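The Crossover Will Not Save Us

Draltotura is back, it has brought its friends, and I would like to know who asked for them.

The reading guide for the summer event runs to four pages. It lists the main series, two companion miniseries, a string of one-shots and then the tie-ins, sorted into "essential," "recommended" and "for completists." I have read all of the essential ones and most of the recommended ones. I could tell you what happens in them. I could not tell you why it took so many staples.

For anyone who dropped off years ago, a quick refresher. Draltotura began as a small, strange science fiction comic about a drowned city and the divers who mapped it. The first run was slow. Whole issues went by with two characters in a flooded stairwell, arguing about whether to turn left. It sold modestly and it was wonderful. Then came the relaunch, and the relaunch of the relaunch, and somewhere in there the publisher decided that the city was a doorway, that there were other cities, and that each of them could support a monthly title.

That is how we arrived at Trurutstead, the flying one, and at Akis, the hero with the broken compass who was supposed to be dead.

Dead for a While

Let's deal with Akis first. His death closed out issue 100 of the original numbering, and it was one of the few deaths in superhero-adjacent comics that felt like it cost something. He went down into the lower city to shut a valve. The water came up. The last page was a blank panel with a caption giving the depth: 247 feet. Fans got that number tattooed on their arms. I know of at least one band named after it.

He returns on page six of the first event issue, standing in a doorway with a new coat.

The explanation arrives two issues later, in a tie-in marked only "recommended," and it comes down to a copy of Akis from another timeline who remembers everything the first one remembered. So he is the same man for every purpose the plot needs and a different man whenever somebody complains. I've seen this trick before and so have you. The writing around it isn't bad. There's a good quiet conversation where he asks to see the place where he died and gets told it has been paved over. But a quiet conversation can't do much when the cover promises three more versions of him by the fall.

Defenders of the event say comics have always worked this way. Sure. They have also always been sold on the idea that this time will be different, and I don't see why a reader has to accept both halves of the pitch.

The Trouble With Flying Cities

Trurutstead has the opposite problem. It has been around for barely a year and the event treats it as holy ground. Characters gasp at its name. A double-page spread gives us the whole skyline, drawn with real skill and colored in a gorgeous bruised orange, and the dialogue informs us that the fall of this city would mean the end of hope itself.

Whose hope? We've met a baker, a council guard and a boy with a kite. The regular Trurutstead series spent its first arc on a lawsuit over landing rights. I liked the lawsuit! It was funny and it had stakes a person could follow. The event has no room for any of that, so it shouts. By the third issue the city is falling, and by the fourth it is falling again in another timeline, and I found myself checking how many pages were left.

The villain, if he counts as one, is Papadopoulos, a harbor clerk who has been filling out forms in the background since the early days. Turning him into the architect of everything is a bold choice. It's also a choice that requires us to believe every shipping delay in the original run was a clue. The publisher's own timeline, printed in the back of issue two, claims his scheme began 2000 years before the city flooded. He stamped a permit upside down in issue 12. Apparently that was part of it.

I went back and reread the permit issue. It's a joke about a tired man at a desk, and a pretty good one. I would have preferred to keep it. 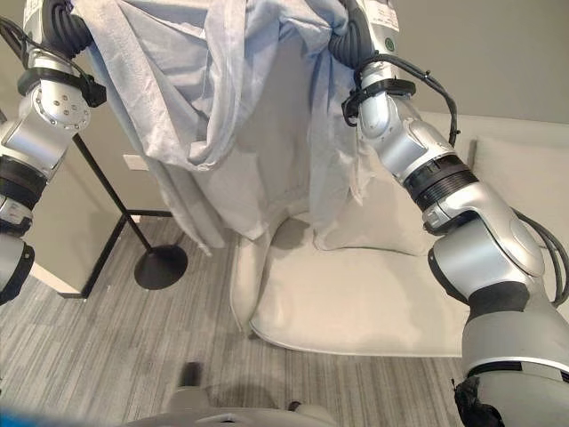

What the Omnibus Tells You

The collected edition of the first run is a fat hardcover with 796 pages, and it makes an awkward neighbor for the new material. Read it straight through and you notice how little the creators cared about connecting anything. A diver vanishes and never comes back. A locked door stays locked. Nearly 100 of those pages take place in the dark, lettered in white on black, and the book trusts you to keep going.

The event answers the locked door in its second issue. There is a machine behind it. The machine makes timelines.

I don't think the people making these comics are cynical. The art is too careful for that, and the main series has an inker who draws water better than anybody working today. My complaint is with the plan. A shared world gets built out of corners that somebody left alone, and this event goes around with a flashlight, pointing it into every one.

Should You Buy It?

If you already get the monthly Draltotura book, you'll be reading the main series whether I like it or not, and the first issue is decent company. Skip both miniseries. The lawsuit arc of Trurutstead is out in paperback and costs less than two of the one-shots. New readers should find the old omnibus at a library and stop at the blank panel.

The final issue is due in October. The solicitation says it will change everything, same as the last one did.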